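Ticket 400 - Right gripper: jaw position reads closed while holding an object
Opened by: Kazimír Brabec
Assigned to: Frans Verschueren
Site: Clotby
Status: Open, waiting on part
Priority: Normal

Wednesday, June 11, 2025

Reported problem
During the paper pickup task the right hand-held gripper logs a jaw opening of zero while there is clearly something between the pads. The left gripper logs normally. First seen after the Leko update, but I have one bad run from April that looks the same, so I don't think the update did it.

Steps to reproduce
Zero the jaws with nothing between them. Pick up a piece of crumpled paper, lift it clear of the cloth, hold. The reading follows the jaws down and then drops to zero. It stays there until the jaws are opened fully. Out of 200 pickups it happened 11 times, all on soft items. Hard blocks are fine.

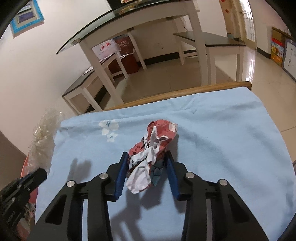
Crumpled printed paper held between the ribbed pads, pickup task, Clotby.

Comment - Frans Verschueren
Checked the log file you attached. The drop happens in one sample, so it isn't the jaws creeping shut. Please swap the encoder cables left to right and run it again. Also send the firmware version for both grippers.

Comment - Kazimír Brabec
Both on the same version. Swapped cables, fault stayed with the right gripper. Pads are seated and the pins have no play that I can feel.

Comment - Frans Verschueren
Then it's the encoder or the magnet. Take the rear cover off and look at the magnet. If it turns under a fingernail, the glue has let go. Kuruc had the same thing on one of theirs.

Comment - Kazimír Brabec
It turns. Not much, but it turns - maybe a couple of degrees, then it sticks.

Comment - Frans Verschueren
Don't reglue it. New magnet holder is coming from Warley. Until then use the left gripper only and mark today's right-side runs as bad. After the swap, rezero and repeat the 200 pickups before closing this.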